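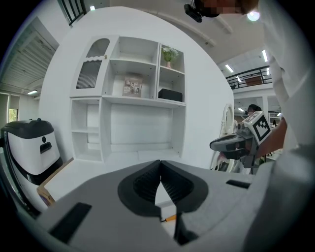

Looking after the hand grippers at Jaltico
8 Dec 2024

Since October I am responsible for the two-hand station at Jaltico, and several readers asked me what this work is. I will try to write it down in the order I do it, so it can be useful also for me when I forget.

The station has hand-held grippers, marker cubes, cables and one recording computer, which we call Trarell after the software on it. It has no arm with motors. A person moves the grippers, and the cameras follow the cubes. So most of the maintenance is small and boring, and it is done with a screwdriver and a cloth.

I start with the fingers. The inner pads are ribbed, and dust collects between the ribs. I clean them with a dry toothbrush, then with a cloth and a little alcohol. After that I close the fingers slowly and look at the gap against a lamp. If one finger sits higher than the other, I loosen both screws at its base, close the fingers on a piece of card and tighten again, a quarter turn on each side. My first month I tightened one screw fully before the other, and the finger always came back crooked.

Next are the cubes. I hold the cube and try to turn it with two fingers, and it should not move at all. In November one cube had a little play, so small that I could not see it, but in the log from Trarell the position of the hand was jumping. We had 751 recordings from that period and had to throw away 43. I was quite ashamed of this. Now I check the cubes before lunch too. 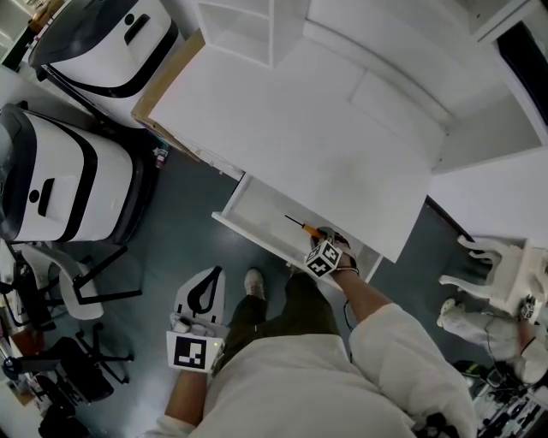
The small orange screwdriver at the drawer, with a marker cube on the back of the hand.

We keep one screwdriver for the station and it must return to its place. I had a nice magnetic set from Fanora before, but the bits went to every corner of the building, so I took it home.

The cable at the wrist needs the most patience. It should follow the forearm with a small loop near the hand. Too short, and it pulls the plug when you reach forward. Too long, and it catches on a drawer handle. I fix it with a soft strap and ask the person to stretch the arm, bend down and turn around once before we begin.

Last is the calibration. We show the board to every camera, slowly, also near the edges of the view. I accept the result only if Trarell gives green for all of them. On a bad day I repeat it four times.

I still want to change the straps for wider ones. If you know a good kind that can be washed, please write me in the comments.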